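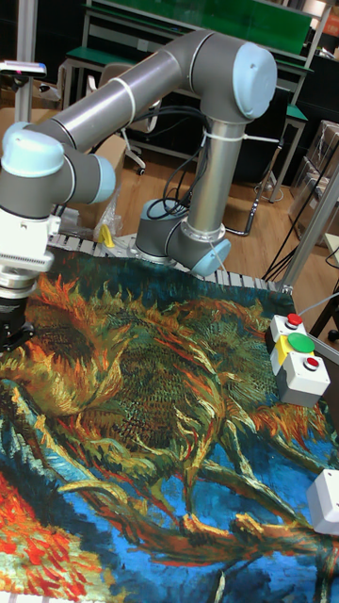 Teaching by hand: inside the Cunham demonstration programme

Behind every robot that folds a cloth or closes a box there is usually a person who has done the same thing many times over, slowly, while the machine kept a record. At the Cunham Institute that person may be a trained engineer, but is more often a former machinist, a kitchen supervisor or a student on a placement. The institute calls them demonstrators, and in June it began to employ them as a profession in their own right.

The programme is led by Unnur Bisgaard, who joined from the packaging firm Stelmakh. Her team works with collaborative arms, a class of robot designed to share space with people, and teaches them in two ways. In the first, the demonstrator takes hold of the arm and guides it through the task, while the joints give way under light pressure. In the second, the demonstrator sits apart and steers by remote control, using a handheld device called the Jokance, developed at the institute.

Each method has its supporters. Hand guiding is quick to learn and gives the demonstrator a direct sense of the weight and reach of the arm. It also places a human body beside the work, often in the path of the cameras, and tired arms produce tired movements. Remote control keeps the view clear, but the operator loses the sense of touch and must judge contact by eye.

"A new demonstrator on the remote device nearly always presses too hard," says Martim Bettencourt, who oversees training. "They cannot feel the table, so they look for it. We ask them to stop above the surface, wait, and then come down."

New staff spend 12 days in training before any of their recordings are kept. They begin with the stop buttons and the limits of the arm, and move on to reaching, gripping and releasing. Only in the second week are they given soft materials, which remain the hardest part of the work. A rigid block stays where it is put. A cloth gathers, slides and hides its own corners, and a printed one may hide its creases as well.

Patterned coverings are for that reason a regular feature of the Cunham tables. One in current use carries a painting of sunflowers in heavy, swirling brushwork, orange and ochre against bright blue, and its wrinkles are left in place. Ghada Saliba, who manages the recordings, wants the variety. A system taught only over plain white surfaces, she explains, may come to depend on them, and homes and workshops are seldom plain.

Her department reviews every session. Of 59 demonstrations recorded for a recent folding task, 40 were accepted for training. The remainder were set aside for hesitations, dropped corners or a grip that closed too early. Failed attempts are stored separately, and Saliba would like to see greater use made of them. A recovery from a poor grip, in her view, teaches something that a clean performance does not.

The question of style has proved less simple. Two demonstrators given identical instructions will fold in different orders and approach an edge from different sides. Kwan-ho Lo, a researcher in the learning group, at first asked for a single agreed method. The group now allows variation, provided that each demonstrator is consistent within a session – a compromise that has made the reviewing slower and the demonstrators happier.

Pay and recognition are also under discussion. The institute's partner, the textile care company Aneseo, has agreed that demonstrators should be named in technical reports arising from the joint work. Esi Zakaria, who spent 8 years in a commercial laundry before coming to Cunham, regards this as overdue. "I am passing on what I know," she says. "It took me years to learn how to find the edge of a sheet without looking for it."

Zakaria prefers to guide the arm by hand and uses the remote device when the task requires it. Her present assignment is a set of small towels, to be folded in thirds. Applications for the next group of demonstrators close on 19 Jan 2026, and no previous experience of robotics is required.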